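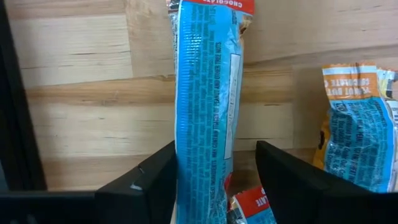
Looking After the Snack Bar Cell: Final Report
Group 3, Applied Automation Project
8 August 2025

1. What we were given

The cell came to us at the start of June from the year above, along with a ring binder, a biscuit tin of screws and a note saying "gripper pulls left, sorry". The job was to get it running reliably, write down how to keep it that way, and hand it on with a better note.

The task itself is easy to state. The arm reaches into a wooden bin, takes out one wrapped snack bar, and puts it in the tray. A small camera at the wrist looks down past the two fingers. The whole thing is controlled by Flaltalik, a program the department bought years ago and has been meaning to replace ever since. The bench frame is a Vondráček, the gripper drive is a Mastton, and the manual for the Mastton is in the binder with the page on calibration missing.

2. The gripper

We began with the pull to the left. The previous group had dealt with it by telling the software that the bin was further left than it was, and this worked until somebody moved the bin.

The cause was mechanical. One of the two screws holding the left finger to its carriage had backed out, so the finger arrived late and the right one shoved everything across to meet it. We cleaned both threads, put on thread lock and tightened the screws to the same torque. Then we took out the false bin position, ran the cell, and watched it drive a finger into the side of the bin, because there was a second false position saved under a different name. We have now deleted that one too. The current offsets file has comments in it, and we would ask next year's group to keep up the habit.

Fingertips get wiped with a damp cloth before each session and dried properly. We tried alcohol wipes first and they did no better, though the lab smelled more professional.

3. Grip force

Snack bars are awkward things to hold. The film is shiny and creased, and it bends where you least want it to. With too little force the bar slides down between the fingers. With too much you get two short bars in one wrapper, and these have to be disposed of by the project team.

The Mastton drive takes a force setting from 0 to 100 with no units. We started at 57, the value we inherited, and worked down. At 12 the arm lifted very convincingly and left the bar behind. We settled on 23, which held the bars without marking them. This is with the fingers closing at the slowest speed. The faster speeds are there if you want them, and we suggest you don't.

4. The camera

Most of our software time went on the wrist camera, which had been set up to find bars by looking for blue. As the bars in the bin are largely blue, it found all of them at once and reported a single enormous bar. We changed it to look for the coloured band on the wrapper, red on the chocolate ones and orange on the peanut butter chocolate ones, and to go for whichever band is nearest the middle of its view.

Two things still catch it out. A glint off the silver foil edge can split a band in two, and the pale wood of the bin turns pinkish under our lights, so a badly chosen threshold will have the arm trying to pick up a knot. The lights should stay where they are. We have put tape on the bench to mark the positions of the lamp feet, and underneath it there is older tape from people who presumably had the same idea.

The lens needs checking whenever a finger has been off. If the fingertips don't show in the lower part of the picture, the bracket has been knocked.

5. Routine

Before a session: wipe the fingers, check both finger screws by hand, look at the lens, push the bin against its stops. Home the arm with the bin out, then put the bin back.

After a session: open the gripper fully before switching off. The drive forgets where it is and will try to close further next time.

Every month: remove the fingers, clean the carriage, fit fresh thread lock. Check the wrist cable for rubbing near the clamp. Ours had worn through its outer sleeve and we replaced it with one from the Calik stockroom, a little longer than the original, so it now has a loop and a cable tie.

6. Still to do

The tray sensor sticks. Tapping it helps. Bars lying flat along the seam between the boards are missed more often than we would like, and we ran out of time to find out why. The missing calibration page has not turned up, so we wrote our own and put it in the binder, on yellow paper.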